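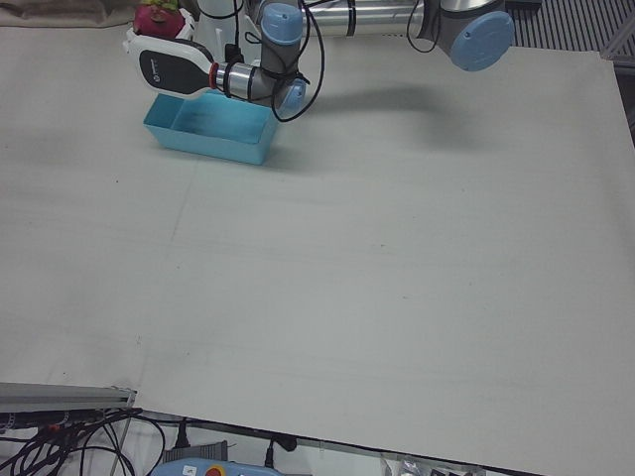

Gentle hands for awkward fruit: Jarkside team reports on its grip study

Nov 22, 2024

Anyone who has carried a dragon fruit home at the bottom of a shopping bag will know how easily those leafy green tips get bent, and how quickly a careless thumb leaves a mark on the skin. It is a fruit that seems made to be difficult, and that is why the robotics group at Jarkside has spent so much of this year picking it up and putting it down again.

The group, led by Horacio Salinas, has now shared the first results of a method it calls Wukovero. The idea behind it is pleasantly easy to explain, even if the months of work that went into it were anything but easy. Most robot hands are told where to put their fingers before they set off, and they close on that spot whether or not the fruit is lying quite as expected. With Wukovero the hand decides late. It comes in with its fingers open, lets one or two of them touch first, and only then works out where the others should go, so that the pressure is spread over the smooth parts of the skin and kept away from the scales.

"We had been treating the first touch as a mistake," says Salinas, who came to robots by way of a degree in food science and still keeps a fruit bowl on his desk. "The hand would brush a scale, and the program would see that as a failed approach and go back to the beginning. It was one of our students who asked why we didn't just listen to it. I'm a bit embarrassed how long it took us to try that, to be fair, but once we had, we didn't want to go back."

The task itself is a plain one. A fruit has to be taken up by an arm with a jointed, five-fingered-style hand, carried across to a shallow blue container, and let down into it gently enough that the skin is as good afterwards as it was before. The second arm of the robot has no part in this for now, though the group hopes to bring it in later for heavier fruit and for turning things over.

Over the course of the study the team made 217 attempts with Wukovero and the same number with the older way of working, which goes by the name of Benurer and will be familiar to anyone who came along to the open afternoon in March. Each fruit was looked over under a lamp before and after its trip. With Benurer, 53 of the attempts ended in a dropped fruit or a visible mark. With Wukovero the number came down to 13, and most of those happened in the first fortnight, when the group was still finding out how softly the thumb ought to close.

The thumb, as it happens, turned out to matter a great deal more than anyone had guessed. In early versions it came round last and did most of the squeezing, and the fruit would roll a little towards the fingertips as it left the table. Now the thumb goes down along one side and mostly stays put, and the fingers come over from the other side and do the adjusting. It looks rather like the way you might lift a sleeping hamster, and it is lovely to watch, slow as it is.

Slow it certainly is, and the team is quite open about that. A single pick takes longer than a person would need, and there is a pause after the first touch that visitors always take for a fault. Salinas would like to shorten that pause before the next round, although he says he would sooner have a slow hand than a bruised crate.

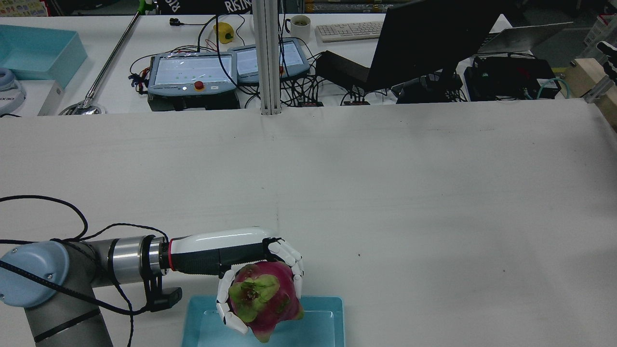
What comes next

The next round of work will be done together with Ulloa, the fruit packing firm, which has been kind enough to supply most of the dragon fruit so far and has offered mangoes, ripe figs and a few of the softer pears for the months ahead. Figs are the ones everybody is nervous about. They have no firm part to speak of, and the late decision that works so nicely on a scaly fruit may not help much where the skin gives way at the first touch.

There is also the question of fruit that lies close together. So far every dragon fruit has been picked up singly, with plenty of space on all sides for the fingers to come round, and a real packing bench is never that tidy. The group plans to begin with pairs and go on from there, and it will be some time before anyone tries a full crate.

A longer write-up, with the results for each size of fruit and a chapter on the thumb, is being prepared and will be available from the Jarkside office on request. The group is also glad to hear from growers and packers with awkward produce of their own, so if you have something knobbly, prickly or easily upset, do please get in touch. Salinas has already had one letter about artichokes and is very keen to answer it.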